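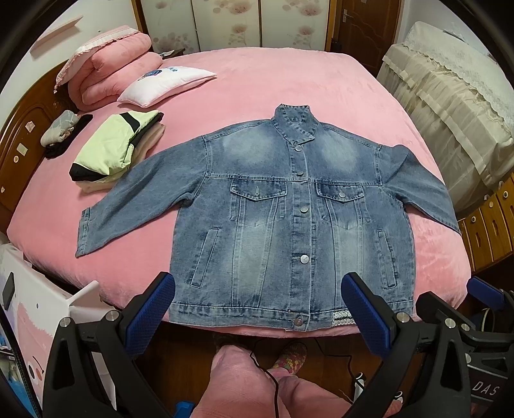
One reader commented under my January post that I was being far too hard on hand-held grippers, and that if I couldn't fold a tea towel with a pair of them the problem was my wrists and not the kit. Fair enough! I went back to it, and I gave up on the tea towels altogether and moved on to denim, as denim at least stays where you put it.

So, three lots of fingers to compare this time. There's the Flirbridge pair, which I've had for ages and which have smooth hard tips. There's the Kundotier pair, which I bought second-hand (90 quid, no box, no instructions). And there's the pair with the blue textured pads, which I've ended up using more than the other two put together.

The Flirbridge tips are lovely on anything with an edge to it. Cuffs, pocket flaps, the hem band of a jacket, all fine. Ask them to lift a single layer from the middle of a sleeve and they just skate about. I tried pinching harder, then coming in at a lower angle, then swearing, and the swearing was about as useful as the rest.

Kundotier are the other way round. They grip anything, including the blanket underneath, so you go to fold a sleeve across and half the bed comes along with it. I can get round this by lifting a bit before I close all the way, but then I have to remember to do it, and by the end of an evening I don't. They weigh 202 g each on the kitchen scales without the cable, and my forearms would have guessed double.

The blue pads sit in between. Enough bite for denim, and if I do catch some of the plush I can feel the drag before it turns into a disaster. Buttons are still a pain, mind. If a metal button ends up between the pads the jacket swings round on it like a door on a hinge, so now I take hold of the hem well to one side of the placket and leave the buttons alone.

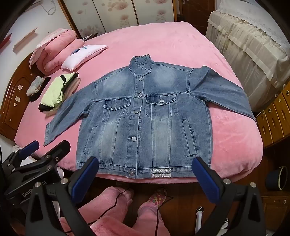

Page last changed 09/03/2026

Cameras next, which is what I got the most questions on. Having the camera on the gripper means you see the fingers huge and everything else squeezed in round them, slippers included. I like it for the pinch itself. It's less good once a sleeve is folded over, when there's cloth right up against the lens and you can't tell front from back. I did try clipping a Vevley camera to the shelf as a second view and it helped, until I leaned in and my head filled the picture.

Somebody else wanted to know whether Khasawneh's controller would run the Kundotier pair. Sort of – it opens and closes them happily enough, but the width reading wanders off after a few folds and I've had to zero it by hand every time. With the Flirbridge ones it behaves. I haven't got to the bottom of that and I may just swap the cable and see.

My folding order for the jacket, as people asked: sleeves in first, one gripper on the cuff and the other near the shoulder, then hem up to the collar. I've tried going collar first and the whole thing slides towards me. Three goes with each pair, starting flat on its back every time, and the blue pads gave the tidiest parcel by a long way.

Still to do: knitwear, which I'm dreading, and something thin and slippery if I can find a lining that doesn't matter.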